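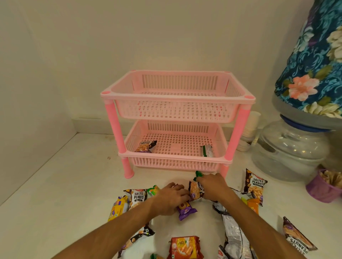

생활 게시판 > 정리와 수납 > 간식, 식료품

2단 플라스틱 선반에 봉지 과자를 어떻게 나누어 담으면 좋을까요?

Ívar Zoëga
2023년 7월 3일

안녕하세요. 한국어로 긴 글을 쓰는 것이 아직 어렵습니다. 이상한 표현이 있으면 이해해 주시기 바랍니다.

저는 작은 번역 사무실에서 일하고 있습니다. 건물은 오래되었고 저희 방은 103호입니다. 방 구석에 물통이 있고, 그 옆에 분홍색 2단 선반이 있습니다. 선반은 바구니 두 개를 다리 네 개에 끼우는 플라스틱 제품입니다. 바구니 옆면과 바닥에 작은 구멍이 많이 있습니다. 원래는 전임자가 서류를 넣고 사용했습니다. 지금은 서류가 다른 방으로 갔기 때문에, 사장님이 저에게 이 선반을 간식 자리로 만들어 달라고 부탁하셨습니다.

어제 저녁에 과자를 전부 바닥에 내려놓고 처음부터 정리를 시작했습니다. 위 바구니는 비워 두었고, 아래 바구니에는 소금 땅콩 봉지와 초록색과 흰색 포장의 과자를 먼저 넣어 보았습니다. 그런데 땅콩 봉지가 똑바로 서지 않고 비스듬히 기울어집니다. 초록색 포장은 바구니의 오른쪽 벽 가까이에 세워 두었더니 괜찮습니다. 나머지는 아직 바닥에 있고, 저는 그 앞에 앉아서 한참 동안 생각만 했습니다.

제가 알고 싶은 것은 다음과 같습니다.

첫째, 무거운 봉지를 아래에 두는 것이 맞습니까? 저는 그렇게 생각하지만, 동료 한 사람은 땅콩을 제일 자주 먹으니까 위에 두어야 한다고 말합니다.

둘째, 봉지를 세워서 넣는 것과 눕혀서 쌓는 것 중에 어느 쪽이 더 좋습니까? 눕히면 많이 들어가지만, 밑에 있는 과자가 무엇인지 보이지 않습니다. 지난 6월에 다른 상자를 정리할 때 제일 밑에서 날짜가 지난 크래커가 나왔습니다. 저는 그런 일을 다시 만들고 싶지 않습니다.

셋째, 종이컵은 어디에 두면 좋습니까? 지금은 선반 오른쪽 뒤에, 바닥 위에 그대로 쌓여 있습니다. 물통과 가까워서 편하기는 합니다. 그러나 입에 닿는 물건이 바닥에 있는 것이 마음에 걸립니다.

벽의 이 부분은 길이가 83센티미터라서 선반을 하나 더 놓는 것은 어렵습니다. 예산은 3000원입니다. 큰돈이 아니라는 것을 저도 알고 있습니다. 새 가구를 추천해 주시는 것보다 지금 있는 것을 사용하는 방법을 알려 주시면 더 감사하겠습니다.

바닥은 흰색이고, 선반 왼쪽에 작은 갈색 얼룩이 몇 개 있습니다. 이것도 같이 닦고 싶은데 무엇으로 닦아야 하는지 아시는 분이 계시면 짧게라도 써 주십시오. 언제 생긴 얼룩인지는 모릅니다.

읽어 주셔서 감사합니다.

느린달팽이

안녕하세요. 저도 한국에 와서 산 지 오래되지 않은 사람입니다. 그래서 질문을 천천히 읽었고, 저도 천천히 답을 쓰겠습니다. 저는 학원 휴게실의 간식을 맡아서 관리한 경험이 있습니다. 그 휴게실에도 비슷한 2단 선반이 있었습니다. 색은 달랐습니다.

무게에 대해서 먼저 말씀드리겠습니다. 이런 선반은 다리를 끼우는 방식이라서 위가 무거우면 조금씩 흔들립니다. 저희 선반은 위에 음료수 캔을 가득 넣은 후에 다리 하나가 빠진 일이 있습니다. 하지만 봉지 과자는 대부분 가볍습니다. 땅콩 몇 봉지를 위에 놓는다고 해서 선반이 넘어지지는 않을 것입니다. 그러므로 동료분의 의견도 틀린 것은 아닙니다. 저라면 지금 먹는 땅콩 한 봉지만 위에 두고, 새 봉지는 전부 아래에 두겠습니다.

저희 휴게실에서는 위 바구니와 아래 바구니의 역할을 이렇게 나누었습니다. 위는 "오늘 먹어도 되는 것"이고 아래는 "다음에 먹을 것"입니다. 종류로 나누지 않았습니다. 처음에는 단 것과 짠 것으로 나누었는데, 사람들이 먹고 나서 아무 데나 다시 넣었기 때문에 일주일도 지키지 못했습니다. 위가 비면 아래에서 올리고, 아래가 비면 새로 삽니다. 규칙이 이것뿐이라서 설명할 필요가 거의 없었습니다.

세우는 것과 눕히는 것 중에서는 세우는 것을 권합니다. 봉지가 기울어지는 이유는 옆에 받쳐 주는 것이 없기 때문입니다. 초록색 포장은 벽에 가까이 있어서 서 있는 것이고, 땅콩은 혼자 있으니까 기울어지는 것 같습니다. 바구니가 차면 서로 받쳐 주어서 많이 좋아집니다. 그래도 과자가 줄어들면 다시 기울어집니다. 그때를 위하여 칸막이가 하나 있으면 편합니다.

칸막이는 살 필요가 없습니다. 두꺼운 종이 상자를 바구니의 안쪽 폭에 맞추어 자르십시오. 바구니에 작은 구멍이 많다고 하셨으니까, 칸막이 양쪽 끝에 구멍을 뚫고 빵 봉지를 묶는 철사 끈으로 바구니 구멍에 묶으면 움직이지 않습니다. 저는 처음에 테이프로 붙였는데 여름에 테이프가 끈적거려서 과자 봉지에 붙었습니다. 끈이 낫습니다. 철사의 뾰족한 끝은 바깥쪽으로 두지 마시고 안으로 한 번 접어 주십시오. 저는 손가락을 긁혔습니다.

넣는 순서는 이렇게 했습니다.

1. 바닥에 있는 봉지를 날짜 순서로 한 줄로 놓습니다.
2. 날짜가 먼저 끝나는 봉지를 위 바구니 앞쪽에 세웁니다.
3. 같은 날짜가 여러 개이면 키가 큰 봉지를 뒤에 둡니다.
4. 나머지를 아래 바구니에 같은 방법으로 세웁니다.
5. 이미 열린 봉지는 집게로 닫고 반드시 위에 둡니다.

날짜가 뒷면에 작게 인쇄된 과자는 굵은 펜으로 앞면에 월만 크게 써 주면 좋습니다. 조금 보기 싫지만, 모두가 날짜를 보게 됩니다.

종이컵은 바닥에서 올리는 것이 좋다고 저도 생각합니다. 컵을 원래 비닐 포장에 넣은 채로 위 바구니의 한쪽 모서리에 눕혀 두십시오. 입구가 과자 쪽을 보지 않게 하면 부스러기가 들어가지 않습니다. 자리가 부족하면 3000원으로 벽에 붙이는 작은 컵 걸이를 찾아보십시오. 저희는 바닥에서 143센티미터 높이에 걸었는데, 키가 작은 선생님에게 높다는 말을 들어서 나중에 내렸습니다. 높이는 붙이기 전에 여러 사람에게 물어보시는 것이 좋습니다.

Ívar Zoëga

자세한 답을 써 주셔서 대단히 감사합니다. "오늘 먹어도 되는 것"이라는 이름이 마음에 듭니다. 종이에 써서 바구니에 붙여 보겠습니다. 칸막이에 사용할 상자는 복사 용지 상자를 쓸 생각입니다. 혹시 너무 두껍습니까?

느린달팽이

뚜껑 부분이면 괜찮습니다. 몸통은 접힌 선이 있어서 그 선에서 잘 휘어집니다. 자르기 전에 바구니의 위쪽 폭과 바닥 폭을 둘 다 재십시오. 제 바구니는 바닥이 조금 더 좁았기 때문에 첫 번째 칸막이는 들어가지 않았습니다.

보리차한잔

그냥 다 섞어서 위아래로 반반 넣으세요. 어차피 금방 없어집니다. 저희 사무실은 정리해도 이틀이면 똑같아져요. 땅콩은 자주 드신다니 위에 두시고요.

문간방주인

앞의 답에 없는 내용만 쓰겠습니다.

물통 옆은 물방울이 튀는 자리입니다. 컵에 물을 받을 때마다 조금씩 떨어집니다. 바구니에 구멍이 있으면 바람이 통해서 좋은 점이 있지만, 물도 같은 구멍으로 들어갑니다. 밀봉된 봉지는 상관이 없습니다. 종이 포장의 과자, 집게로 닫은 과자는 물통에서 먼 쪽, 그러니까 왼쪽에 두시는 것이 안전합니다. 웨하스나 얇은 과자처럼 습기를 싫어하는 것은 뚜껑이 있는 통에 옮기십시오. 저는 빈 커피 병을 씻어서 완전히 말린 다음에 사용합니다.

여름에는 초콜릿이 있는 과자를 햇빛이 오는 쪽에 두지 마십시오. 방의 방향을 모르니까 이것은 직접 확인하셔야 합니다.

얼룩에 대해서는 무엇이 묻은 것인지 모르면 약한 것부터 시작하십시오. 따뜻한 물에 주방 세제를 한두 방울 넣고, 천을 적셔서 얼룩 위에 5분쯤 올려 둡니다. 그 다음에 문지릅니다. 안 되면 베이킹 소다를 물에 개어서 같은 방법으로 한 번 더 합니다. 철 수세미는 쓰지 마십시오. 흰 바닥은 긁힌 자리에 때가 더 잘 들어갑니다. 락스를 쓰고 싶으시면 창문을 열고, 다른 세제와 절대로 섞지 마시고, 과자를 전부 다른 곳으로 옮긴 후에 하십시오.

그리고 선반 다리 끝을 한번 보십시오. 다리를 들어서 그 밑도 같이 닦으면 과자 부스러기가 남지 않습니다. 개미는 부스러기를 먼저 찾아옵니다. 저는 작년에 개미 때문에 과자를 모두 버린 적이 있어서 한 달에 한 번은 선반을 옮기고 닦습니다.

Ívar Zoëga

모든 분께 감사드립니다. 오늘 점심 시간에 칸막이를 만들었습니다. 뚜껑을 사용했고, 바닥 폭도 재었습니다. 땅콩은 한 봉지만 위에 두기로 동료와 합의했습니다. 종이컵은 우선 비닐에 넣어서 위 바구니에 눕혔습니다. 컵 걸이는 사장님께 여쭈어 보고 결정하겠습니다. 얼룩은 세제로 조금 연해졌지만 아직 남아 있습니다. 내일 베이킹 소다를 가져와서 다시 해 보겠습니다.

관련 글
플라스틱 바구니의 다리가 자꾸 빠질 때
먹다 남은 땅콩, 냉장고에 넣어야 합니까
생수통 덮개는 얼마나 자주 세탁하나요
사무실 간식비를 공평하게 나누는 방법
종이컵 보관할 때 먼지를 막는 방법
봉지 집게 대신 쓸 수 있는 물건
흰색 바닥의 오래된 얼룩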